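Rapport de projet : le sac bleu, ou comment trier dans un logement étudiant

Projet de deuxième année, module « Habiter et ranger »
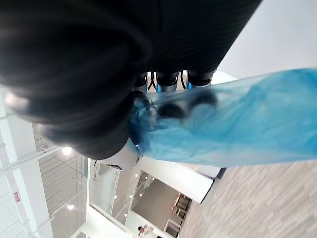 Quand j'ai choisi mon sujet, tout le monde dans le groupe partait sur des trucs assez nobles (l'isolation, la lumière, le mobilier modulable) et moi j'ai écrit « les sacs poubelle » sur la feuille. J'assume ! Je vis en résidence depuis la rentrée et c'est l'objet que je manipule le plus après mon téléphone. Je voulais comprendre pourquoi le tri marche bien les deux premières semaines et plus du tout ensuite.

Mon terrain, c'est la résidence Ferkeck, et plus précisément l'étage où j'habite : 7 chambres, une cuisine commune, un couloir trop étroit. Les recyclables partent dans des sacs bleus translucides, les ordures ménagères dans des noirs, et le verre est censé descendre à la main (en pratique il s'accumule à côté du frigo). Le projet a duré 6 semaines, à partir d'octobre.

1. Ce que je voulais savoir

Au départ j'avais une question très large, du genre « pourquoi les étudiants trient mal », et en relisant ma première version je me suis rendu compte que ça ne voulait rien dire. J'ai donc resserré sur le sac lui-même. Est-ce qu'il est facile à ouvrir, à accrocher, à fermer, à descendre ? Est-ce que le fait de voir à travers change quelque chose à ce qu'on met dedans ? Et où faut-il le poser pour qu'on s'en serve sans réfléchir ?

2. Comment j'ai fait

J'ai pesé chaque sac plein avant de le descendre, avec un pèse-bagage que j'avais acheté pour les vacances et qui n'avait jamais servi. Je notais la date, le poids, la couleur du sac et une remarque libre dans un carnet accroché à la porte de la cuisine. Le carnet a disparu deux fois. La première fois il était tombé derrière le radiateur, la seconde je ne sais toujours pas.

J'ai comparé deux modèles de sacs bleus : le Prudum, celui que la résidence fournit, avec un bord droit et sans lien, et le Mathur, acheté au supermarché, avec un lien coulissant. Même contenance annoncée, même bac, même emplacement. J'ai changé de modèle au milieu du projet, ce qui n'est pas idéal (il aurait fallu alterner, on me l'a fait remarquer à la soutenance intermédiaire et c'est vrai).

3. Ouvrir, accrocher, fermer

L'ouverture, c'est le vrai calvaire. Le plastique fin colle à lui-même et on frotte le bord entre le pouce et l'index pendant une éternité, surtout avec les mains sèches. J'ai essayé plusieurs méthodes : souffler dessus (inutile), secouer le sac d'un coup sec (ça marche une fois sur deux et ça fait un bruit terrible à 23 heures), se passer les doigts sous l'eau avant. Cette dernière est de loin la meilleure et je la recommande à tout le monde.

Pour accrocher, le Prudum glisse dans le bac dès qu'on y jette une bouteille un peu lourde. On peut faire un petit nœud sur le côté pour resserrer le bord, et là il tient très bien, sauf que plus personne n'arrive à défaire le nœud quand le sac est plein. Le Mathur tient mieux grâce au lien, mais le lien a cassé assez souvent pour que j'arrête d'y croire.

Pour fermer, j'ai fini par préférer le modèle sans lien, ce que je n'avais pas prévu ! On rassemble le haut du sac dans la main, on tourne, on fait un nœud simple et c'est réglé. Il faut juste s'y prendre avant qu'il déborde. Presque tous les sacs percés de mon carnet étaient des sacs trop remplis qu'on avait essayé de tasser avec le genou.

4. La question de la transparence

C'est la partie qui m'a le plus intéressée. Avec un sac bleu on devine ce qu'il y a dedans, pas les détails mais les formes, et du coup une épluchure ou un fond de pizza se repère assez vite. J'ai demandé aux autres de l'étage si ça les gênait. Les réponses étaient partagées : certains trouvaient ça pratique pour vérifier avant de descendre, d'autres n'aimaient pas trop que tout le couloir puisse voir leurs emballages. Une voisine m'a dit qu'elle emballait certaines choses dans un autre sac avant de les mettre dans le bleu, ce qui annule complètement l'intérêt du tri, mais je comprends.

J'ai aussi remarqué que les erreurs venaient rarement de la mauvaise volonté. C'était presque toujours les mêmes objets : les pots de yaourt pas vidés, les mouchoirs, le papier sulfurisé.

5. L'emplacement

Pendant les premières semaines le bac bleu était sous la fenêtre et le noir à côté de l'évier. Évidemment, tout finissait dans le noir. Un jeudi j'ai mis les deux côte à côte, à portée de main quand on cuisine, et les sacs bleus se sont remplis nettement plus vite. J'avais prévu une affiche avec des pictogrammes, faite avec le logiciel Niltivus, et j'y ai passé un week-end entier. Je crois que l'affiche n'a rien changé du tout. Déplacer un bac m'a pris dix secondes.

6. Résultats et limites

Au total, l'étage a descendu 101 kilos de déchets recyclables et non recyclables confondus pendant la période. Je donne le chiffre parce qu'il m'a impressionnée, mais il ne dit pas grand-chose tout seul, vu que je n'ai aucun autre étage pour comparer. En plus, les gens savaient que je pesais, et je soupçonne fortement deux ou trois voisins d'avoir descendu leurs sacs sans passer par moi.

Si je recommençais, je pèserais séparément le contenu mal trié, et j'alternerais les deux modèles chaque semaine. J'aimerais aussi tester un bac plus petit, qu'on viderait plus souvent, pour voir si on perce moins de sacs. Il me reste un demi-rouleau de Mathur dans le placard, je le laisse à la personne qui voudra reprendre le sujet l'an prochain.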